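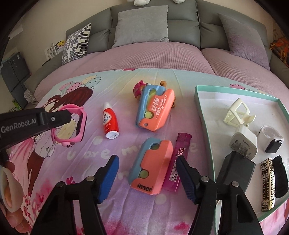

Skemstead's repair and swap morning returns to the Fiore hall on Wednesday, with small household items accepted for the first time. Organiser Rebecca Bassi said 35 tables had been booked, up from 19 last July. Items should be sorted at home before they are brought in. A cloth spread in front of the sofa is enough – a bright pink watch strap or a small red squeeze bottle is easily missed in a drawer, less so on a pale print with balloons and flowers. Straps must be complete and bottles must be empty. Entry is free and each household may bring 3 bags. Doors open at 9.30am.

Print this page | E-mail this story
4 shares | 2 comments

Related items
Visetport road closure extended
Praltden library hours to change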